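Clearing the Table: How a Lunch Tray Gets Sorted

Young Readers' Pages, Kushwaha Museum of Home and Table
For readers in grades two through four

When a meal is over, the table still has work to do. There may be a plate, a bowl, a cup, a fork and a spoon. There may also be a napkin, a wrapper and some food that was not eaten. Each of these has its own place to go, and deciding which place is called sorting.

At the Kevunstead School, 24 children eat lunch in the first group of the day. They have 30 minutes to eat and to clear their trays. Clearing is easier when everyone follows the same order.

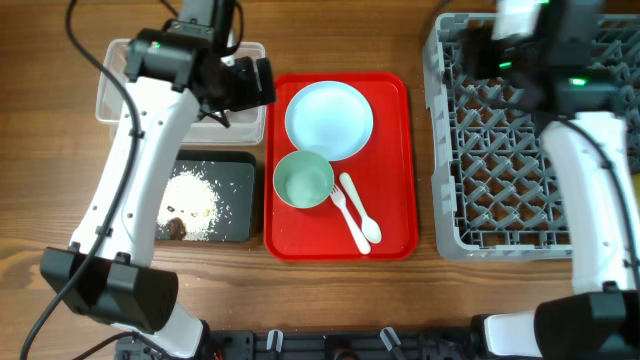 The first group to sort is leftover food. Rice, crumbs and small bits of meat or vegetable should come off the dishes before washing begins. Food that goes down a sink can collect in the pipe and block it. Rice is a special problem, as dry grains take in water and swell.

Food scraps do not have to be wasted. In some towns they are collected and turned into compost, a dark, crumbly material that helps plants grow. Worms, insects and living things too small to see break the scraps down. The garden at Bukimness began a compost heap in March, and its beans are planted in soil made from lunch scraps.

The second group is trash. Used napkins and empty wrappers belong here. A shiny wrapper is often made of thin layers pressed together, and these layers are hard to separate. For this reason, many towns do not accept such wrappers for recycling. A paper napkin may sometimes be composted, but the rules differ from place to place. Ask an adult what the rule is where you live.
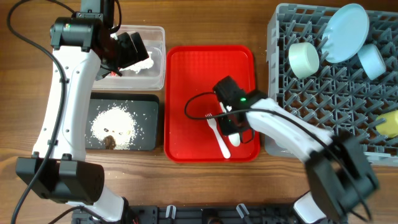
Photo: Kushwaha Museum of Home and Table, Education Office

The third group is everything that will be used again. Plates, bowls and cups are washed and dried many times. So are plastic forks and spoons of the sturdy kind. Check under napkins before you throw them away. At Colberg Elementary, 31 spoons were lost in a single school year, and most were thought to have gone into the trash by mistake.

A dish rack holds clean dishes while they dry. It has openings so that water can drip through and air can move around each dish. A plate dries faster standing on its edge than lying flat, where water may stay in the middle. Cups and bowls should be placed upside down.

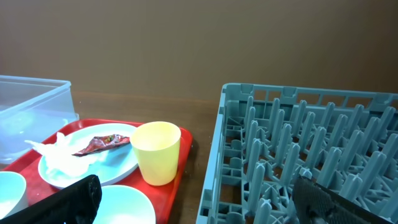

A reader from Bukimness wrote to ask whether the cup should be moved before the plate. At her house the cup always goes first, she explained, and her brother says it makes no difference.

Either order can work. Many people do move the cup first, as a tall cup is easily knocked over, and any drink left inside will spill across the tray. Once the cup is out of the way, the plate can be lifted with two hands and kept level.

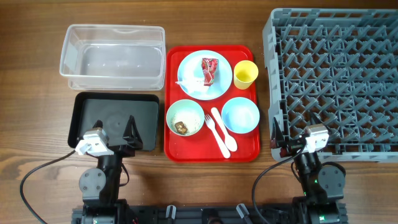 The tray itself comes last. When it is empty, wipe it with a damp cloth, starting in the middle and moving out to the raised rim. Crumbs like to hide in the corners. Then wash your hands with soap.

Words to Know

Compost: Plant and food scraps that have broken down into a material that feeds the soil.

Residue: The small amount of something that stays behind, such as sauce on a plate.

Sort: To put things into groups that belong together.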